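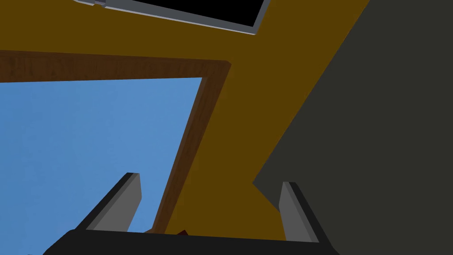

**Filed under: Around the House › Paper & Collectibles**

# Keeping a comic collection happy at home

I've been meaning to write this one up for ages, and a letter from Kilian Strebel finally got me going. He has just brought 828 back issues home from his uncle's place in Lonau, all of them in banana boxes, and he wants to know where on earth to start. Kilian, first of all, congratulations (and my sympathy to your back!). Start with the room, and leave the fancy supplies for later.

## Pick the right spot

Comics like the same weather you do. A bedroom closet on an inside wall is just about perfect. Attics bake, basements sweat, and garages manage to do both in the same week. If the basement is truly all you've got, run a dehumidifier and get every box up on a shelf or a couple of pallets. Mine sit four inches off the floor, and I was very glad of it the June our water heater let go.

Keep them out of sunlight, too. Reds and yellows fade first, and a cover left facing a window for one summer will look like it's been through the wash. If you want to hang a favorite, choose a dim hallway and swap it out now and then.

## Bags and boards

- Buy bags to fit the era. Older books are wider than newer ones, and squeezing a fat Silver Age issue into a current-size bag is how corners get bent.
- Polypropylene bags are fine for reading copies. Polyester costs more and lasts a good deal longer, so I save it for the ones I'd cry over.
- The shiny side of the board is usually just a coating. Look for "acid-free" on the package and put the comic against whichever side the maker tells you.
- Fold the flap behind the board and tape it to the bag itself. When you take the comic out, fold the tape back on itself or peel it off altogether — a sticky flap dragged across a cover will take the ink right along with it. I learned this on a team book I'd hunted for since I was eleven, and I still don't like to talk about it.

## Boxes

Short boxes, please! Long ones look so tidy in the store, and then you try to carry one upstairs. Stand the books upright, snug enough that they don't slump and loose enough that you can slip a hand in. A half-full box needs a filler, and a block of clean foam or a few spare boards taped together will do nicely. Don't stack cardboard boxes more than three high or the bottom one starts to bow.

My neighbor Ctibor Zelenák built himself a rack out of leftover shelving so that each box slides out like a drawer, and I've been jealous ever since. His cost him 44 dollars and an afternoon, plus a second afternoon because the first set of rails was upside down.

## That old-paper smell

Some of us love it, but true mustiness is another matter. Put the smelly books unbagged in a big lidded plastic tub, standing up with a bit of air between them, and set an open dish of baking soda in there where it can't spill. Leave it a week, change the dish, and go again if you need to. Keep them away from the rest of the collection while you do it. Anything with fuzzy spots on it should stay sealed up by itself until you can get advice from a paper conservator. Please don't spray anything on the pages, and that includes the lavender stuff.

## Clean hands, dry hands

You don't need cotton gloves, which make it harder to feel the page and easier to tear it. Wash, dry really well, skip the hand cream, and move the coffee to another table.

## Make a list

Title, issue number, box number. A spiral notebook is plenty. I've bought the same issue 31 twice and issue 23 three times, all from the same patient man at the same flea market, and the notebook has paid for itself many times over. Tape an index card to the front of each box as well, and write it in pencil so you can change it when the run grows.

Next time I'll get to rusty staples, as several of you have asked.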